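Stenance Community Help > Film & TV > Cast and Credits

Who played the brother in the last season of Correa?
Posted by Remedios Mateos

I have been rewatching Correa from the start and I'm stuck on one thing. In the first two seasons the older brother is played by Osvaldo Guerra. In season 3 he comes back after the prison storyline and it looks like a different man to me. The credits at the end go by too fast to read, and my copy cuts to the next episode before they finish. Was he recast, or did he just lose weight and shave? My sister says it is the same actor and we have a small bet on it.

I also thought I saw him in a photo from the premiere, standing with the rest of the cast, but the caption only gave the names of the two leads.

2 answers

Casimiro Alcaraz
Recast. Guerra left after season 2 and Ezequiel Tejada took over the part. Tejada is in all 7 episodes of season 3. Your sister owes you.
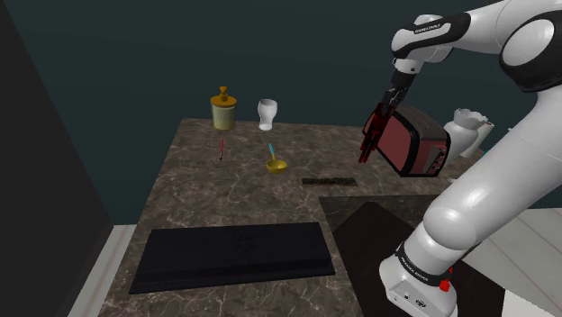 The confusion comes from the credits themselves. The opening titles were not redone for season 3, so Guerra's name still comes up in the first two episodes even though he isn't in them. It was fixed from episode 3 on. If you want to check for yourself, pause on the kitchen argument in episode 1, when the brother stands at the counter. Their counter is a brown marble, and there is a long close-up of his face with good light on it. Tejada has a scar through the left eyebrow and Guerra doesn't. After that you won't mix them up again.

About the premiere photo - there were two events. The one in August was for season 2 and had Guerra. The one for season 3 was a small screening with 620 seats and Tejada was there in a gray suit, usually at the end of the row. A lot of sites use the August photos for both, so the captions are no help.

If you like Tejada, he was also in Tendska, where he plays the ferry pilot. It is a smaller part, but he is in most of the second half.
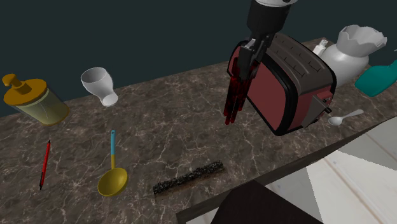
Maroon toaster on the marble counter

Cayetano Garrido
I thought it was the same guy too. Didn't he do a movie around 2000 called Fisteck? Or maybe that was the one who plays the uncle. Anyway, good show, but season 3 was slow and I stopped before the end.

Comments

Remedios Mateos
Thank you Casimiro. I paused it where you said and the scar is there. My sister now says the bet was only about season 2.

Casimiro Alcaraz
Fisteck was the uncle, yes. Neither of the two brothers is in it. It came out in 2000 and Tejada's first credit is later than that - he was doing stage work until then.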